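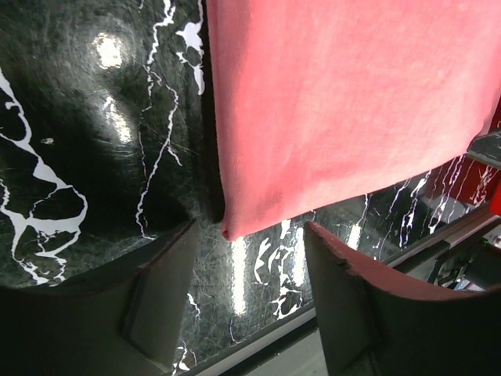 Flor Montoya
Household Textiles, Unit 2: Laying out and folding cloths
Course handout, Bornerton Adult Learning

Read this before the practical in May. Bring it with you, along with one cloth of your own from home, washed but not ironed.

Laying out

Most poor folds start with a cloth that was never laid out properly. Clear the table, wipe it and dry it. Put the cloth down with one corner towards you and let the rest fall away to the far side. Smooth from the middle outwards with the flat of the hand. Pulling at the edges stretches the weave, and the cloth will not lie square afterwards.

A hard, glossy top such as marble lets the cloth slide. This helps when you want to turn it, but hold one corner down while you smooth. A patterned top makes it harder to judge whether an edge is straight, so look at the cloth and ignore the lines on the table. The pink cloth on the dark marble-patterned top has faint, broad wrinkles running down it. Wrinkles like that can be left to the hand. Sharp creases need the iron.

Edges and corners

Check each edge before folding. If it looks rounded, slide a finger along it to find out whether the cloth is turned under. Open it if so. Then look at the corners. The tip of the pink cloth has a small bunched nub, darker than the rest. Where you find one on your own cloth, open it out between finger and thumb and see how the hem has been sewn. Write down what you find.

Folding

Bring the near edge to the far edge and match the corners first. Smooth towards the fold. Turn the cloth a quarter and repeat. Large cloths from the Redwood cupboard take two people, one at each end. Stop when the cloth is the width of the shelf, which is nearly 11 inches in the Ashour room.

Colour

Pale patches on a coloured cloth may be fading or may only be the light. Move the cloth and look again before you note it on the sheet.

For the practical

Fold your own cloth twice, once on the table and once in the air. Keep notes on both. Spare cloths are in the Grellier box under the window and go back there folded.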